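Kanwood Water District
Board of Directors, Regular Meeting
Minutes

Location: District office, Calloway Road
Directors present: Verna Mahmoud (chair), Clyde Mercado, Ingrid Tillman
Staff present: Hollis Kapoor, operations manager; Cletus Blackwood, field supervisor
Absent: none
Public: Residents from Prurnelbridge and Rulport signed in.

1. Call to order
Chair Mahmoud called the meeting to order at 6:30 p.m. A quorum was present. The agenda was approved with one change: the discussion of the Rulport easement was moved ahead of the rate item so that residents who came for it would not have to stay late.

2. Minutes of the previous meeting
Director Tillman asked that item 5 be corrected to show that she abstained from the vote on the truck lease. The minutes were approved as corrected. Motion by Mercado, second by Tillman. All in favor.

3. Public comment
A resident of Prurnelbridge said her water had a brown tint on and off for most of June and asked whether it was safe to wash clothes in it. Kapoor said the color was iron stirred up by hydrant flushing. He advised running the cold tap in the bathtub until clear before doing laundry. The resident said she had not received any notice of the flushing. Kapoor said notices went out with the bills, and customers who are signed up for paperless billing may not have seen them. The Chair asked that future notices also go out by email and be posted at the Prurnelbridge store.

A second resident asked when the gravel on Mill Lane would be replaced after the May repair. Blackwood said the trench is still settling and the crew will top it off in July.

4. Rulport easement
Kapoor reported that the owner of the parcel north of the Rulport tank has agreed in principle to widen the access easement. The present one is too narrow for the crane that will be needed when the tank roof is replaced. The owner wants the fence moved at District expense and a gate he can lock, with a key for the District. Director Mercado asked who would maintain the gate. Kapoor said that is not in the draft and should be.

A neighbor asked if trucks would be using the lane at night. Blackwood said only in an emergency.

Motion by Mercado to direct staff to finish the easement draft with gate maintenance spelled out and bring it back for a vote. Second by Tillman. All in favor.

5. Operations report
Kapoor presented the written report. Main points:

The District now has 346 active connections. The newest is the duplex on Calloway Road.

Well 2 was off for part of the month while the pump control was replaced. Well 1 carried the load. No customer lost service.

The crew repaired three leaks. The largest was at the Prurnelbridge crossing, where a coupling had failed. Blackwood said the pipe on both sides of the coupling looked sound, but he would like to dig up the next coupling to the east before winter and see what shape it is in. The Board had no objection.

Seven meters were found stopped and have been changed out. Accounts with a stopped meter will be billed on last year's use for the same period. Director Tillman asked if customers are told when a bill is estimated. Kapoor said the bill is marked with an E, and he agreed that most people would not know what it means. He will have the word spelled out.

6. Water quality
Kapoor said all routine bacteria samples came back negative. Chlorine at the far end of the Rulport line has been on the low side of the normal range, and the crew is checking it on Tuesday each week in addition to the regular schedule.

Iron at Well 2 is up a little from last year but has been higher in the past. Director Mercado asked if a filter would be worth looking at. Kapoor said a filter for the full flow of the well would need a building to house it. He suggested collecting a year of monthly iron results first. The Board agreed by consensus.

Director Tillman asked that the yearly water quality report be written in plainer language, with the table of results moved to the back. Kapoor will send her a draft.

7. Rates and budget
The Chair opened discussion of the draft budget. Power costs are over budget, mostly from pumping during the dry spell. Chemical costs are under. The line for road patching is used up, and staff asked to move $4,000 into it from the vehicle line.

Director Mercado said he would support the transfer but wants patching estimated better next year. Blackwood said the county now requires a wider cut and a thicker patch than it used to, and the old figure was set before that change.

Motion by Tillman to approve the transfer. Second by Mercado. All in favor.

On rates, staff proposed leaving the base charge alone and raising only the upper usage tier. Director Tillman said the people who would pay more are mainly those watering pasture, and they should hear about it before a hearing is set. The Chair asked staff for sample bills at low, middle and high use. No action was taken.

8. Summer watering
The Board reviewed the voluntary watering schedule. Even-numbered houses water on even dates and odd-numbered houses on odd dates, before 9 a.m. or after 7 p.m. Kapoor said tank levels recover overnight and he does not see a need for mandatory limits at this time. Director Mercado asked what tank level would change his mind. Kapoor will bring a written trigger level to the next meeting.

9. Director comments
Director Mercado thanked the field crew for working late on the Prurnelbridge leak. Director Tillman said the front step at the office is loose and should be fixed before someone falls. Blackwood will see to it.

10. Action items
Kapoor: email notice list, easement draft, wording on estimated bills, sample bills, trigger level for watering limits.
Blackwood: Mill Lane gravel, coupling inspection at Prurnelbridge, office step.
Tillman: comments on the water quality report draft.

11. Adjournment
Motion to adjourn by Mercado, second by Tillman. All in favor. The meeting adjourned at 8:10 p.m.

Minutes approved by the Board as submitted.
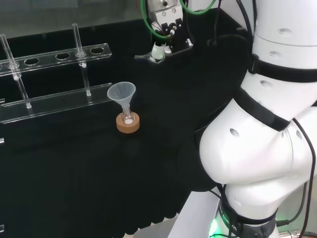
Clear acrylic test tube rack with glass rods on a black tabletop.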